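Keerthana Rodrigues builds grippers at a shared workshop in Nescombe, two at a time, one for each hand. She calls the pair Ding. "A rigid block is easy," she says. "A wallet folds, and the key ring goes where it wants."

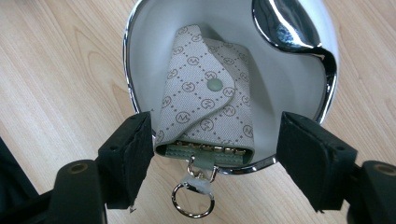 Key wallet in the white container, between the fingers.

The finger pads wear out first. She keeps 10 spares in a drawer and swaps them herself – a job of four minutes, by her count. Cables annoy her more. "I've rerouted them since March and I still don't like it."

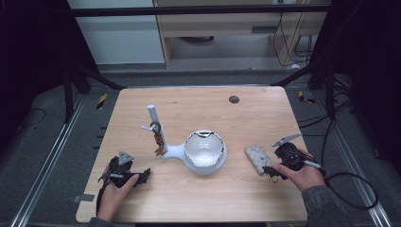
Both grippers on the table, the right one at the wallet.

Ketill Egilsson, who shares the bench, wanted a motorized arm first. Rodrigues said no. "I want to feel what the fingers do," she says. "The arm can wait until I've done 100 pickups I'm happy with."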